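Karkon heat pads - worth the money or not?

Grotdale Tinkerers > General repairs > Cooling

fenland_biscuit
Has anyone used the Karkon pads in a set-top box or media player? The advert says they "outlast paste by years" and I'm struggling to believe it. Mine shuts off after two films and I don't want to spend money on coloured rubber.

ohmbrew
Used them in my Magyar box. No complaints. The paste in there had gone like old toothpaste, so anything would have been better.

quillpost
So you swapped dried-up paste for a new pad and it ran cooler. New paste would have done that too. Did you take any readings?

ohmbrew
No, but it stopped shutting off. That's a reading as far as I'm concerned.

quillpost
What I'm on about is the plate sitting over the pad. If the pad's too thin it hardly touches, and no brand name will fix that.

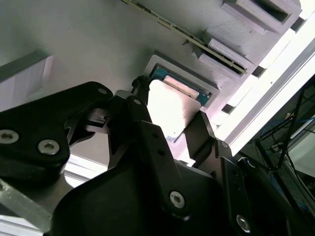
Metal plate and pale pad over the blue board.

Measure the gap before you buy anything. Karkon don't print the thickness on the packet - funny, that.

stastville_sal
They do on the bigger packs. Small print, on the back.

quillpost
Fair enough, I've only had the small ones. Still think "years" is made up. Who tested it?

ohmbrew
Who tested your paste?

fenland_biscuit
Right, I'll get the lid off and measure first. If it's only full of dust I'm going to feel a bit daft.

stastville_sal
Do the dust anyway - soft brush, plug out. Mine was blocked solid at the back vent.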